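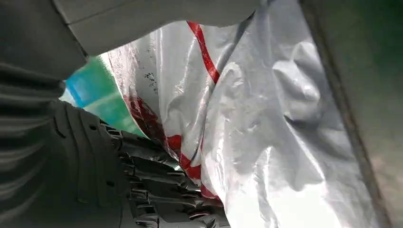 Good evening, everybody, and thank you for coming out on such a soggy night. I'm Josefien Van Dijk, and I've been asked to talk about baking bread for a whole street, which I have been doing, on and off, since my kids were small enough to sit in the flour bin (they did, both of them, more than once).

Wait for people to sit. Ask who bakes at home. Be nice to the ones who say they tried it once!

I started with a recipe from my neighbor Bram Dierckx, written on the back of a gas bill. It called for 620 grams of flour and "enough water," and I must have made that loaf every week for a whole winter before I liked it. My trouble was hurry. I wanted bread by lunch, and that dough wanted to sit overnight in a cool pantry and be left alone.

Pass the first basket around now, the rye. Butter is at the back table. 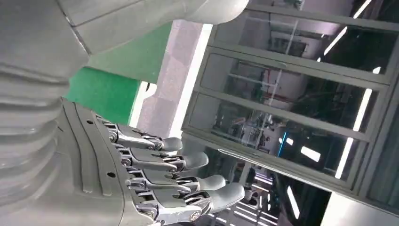 Then the street got involved. The family across from us in Welent asked for a loaf, then their aunt did, and by April I was mixing 3000 grams of flour at a time in a tub I bought for washing the dog. (It was new, I promise.) A big dough behaves differently from a small one. It holds its warmth, so it rises faster, and you have to watch the dough and forget the clock.

Tell the Voseck story here, the one with the oven door. Keep it short this time, Josefien.

People always ask me about salt. I use 2 percent of the flour weight, so 60 grams for the big batch, and I weigh it every single time, even now, after the Easter we all remember.

Second basket, the white loaf with seeds. Mention the sesame before it goes around. Starter is in the little jars by the door, one per household please, and feed it when you get home tonight.

Questions until nine, then help with the chairs.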